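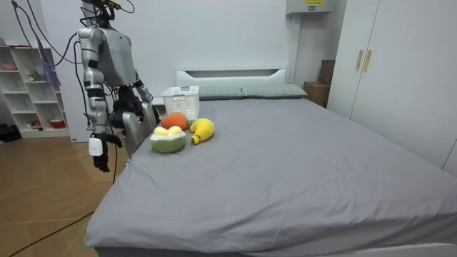 Small bedroom, grey sheet on the bed, toys on top.

Branska Bedding Claims - data card

Version dated 04/08/2022. Maintained by Volodymyr Lytvynenko. Read the known problems before you use any of the columns, and read them again before you make a chart.

What's in it

Branska is a table of claims printed on the packaging of sheets, doona covers and pillowcases, set beside what happened when the same items went through a home wash. Each row is one item. The items came from shops in Dultodport and Mukholm, plus a smaller lot ordered by post from Midtbø. All of them were bought at full price with our own money. No maker sent us anything, and we would have sent it back.

Files

claims.csv - the wording on the pack, typed out as printed, spelling mistakes included
wash.csv - measurements before and after washing
notes.txt - free text from whoever did the ironing, mostly complaints

The item_id column joins the first two. It does not join the notes, which refer to things like "the scratchy one". Sorry. We have matched the ones we could and left the rest alone.

Columns people ask about

thread_claimed: The thread count on the label. Please do not treat this as a thread count. Some makers appear to count each ply of a twisted yarn, some may not count at all, and the label won't tell you which. It is a number on a piece of cardboard.

colour_claimed: The shop's name for the colour. There are plenty of names for grey in this column and we have not merged them. If you merge them yourself, say so.

shrink_len and shrink_wid: Change in percent after 4 washes, line dried. Measured flat on a table with a steel tape. A negative value means the item grew, and we don't fully believe those rows either.

soft_score: A rating from 1 to 8 given by 3 people with their eyes shut. I argued against including it. It is here because it gets asked for, and it should not be averaged across towns, as the panels were different people.

eco_claimed: Yes if the pack used any word of that kind. It says nothing about whether the word was earned. We wrote to several makers for evidence and mostly got brochures back.

Known problems

The water in Mukholm is much harder than in Dultodport. Any difference you find between the two towns could be the water, the machines or the sheets, and this table can't separate them.

Two washing machines were used in Dultodport. One was replaced in June and nobody wrote down which rows came before the change.

Fitted sheets are hard to measure. The elastic pulls, and two people measuring the same corner rarely agree. Treat small differences in the fitted rows as noise.

Midtbø items were chosen from a catalogue, so they lean towards whatever the catalogue was pushing that season.

What not to use it for

Picking a brand. Brand names have been taken out, and working them back from the claim wording is a waste of your afternoon. It also can't tell you how anything wears over years - four washes is hardly a life.

Licence and corrections

Free to use with credit. Send corrections with the item_id and the tape measurement you're relying on. A feeling that a number looks wrong will be read, but it won't change the file.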